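**Semlow Shared Workshop – Two-Arm Bench Build**
Speaker notes, 28 Aug 2026

*Slide 4. Allow time for questions on the frame.*

The bench was assembled by members over the past year, with materials purchased through the Grorkudham parts fund. Total expenditure to date is $1,951. The largest single item was the set of servos for both arms.

The shoe-sorting task was selected in November. It requires each arm to pick up footwear on its own side and place it with the box. Members are asked to refer to the task by its project name, Risik.

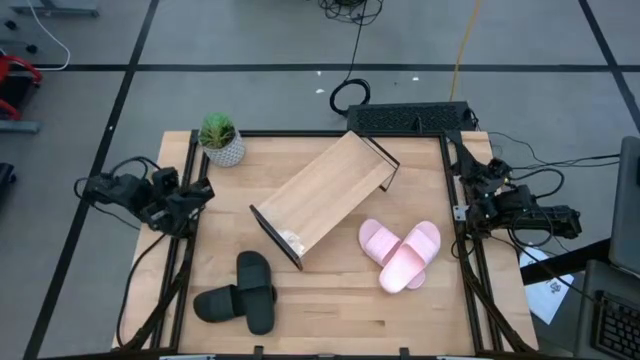 *Bench with both arms folded, wooden box, and two pairs of slides.*

Point out that the frame runs along the table edges and carries both arms. Clamps are fitted along the front rail.

The Risik log holds 168 attempts – the target is 3,000 before the task is changed. Attempts are to be recorded in batches of 50.

*Slide 5. Move to cable routing. Mention that the Edwards room must be booked separately.*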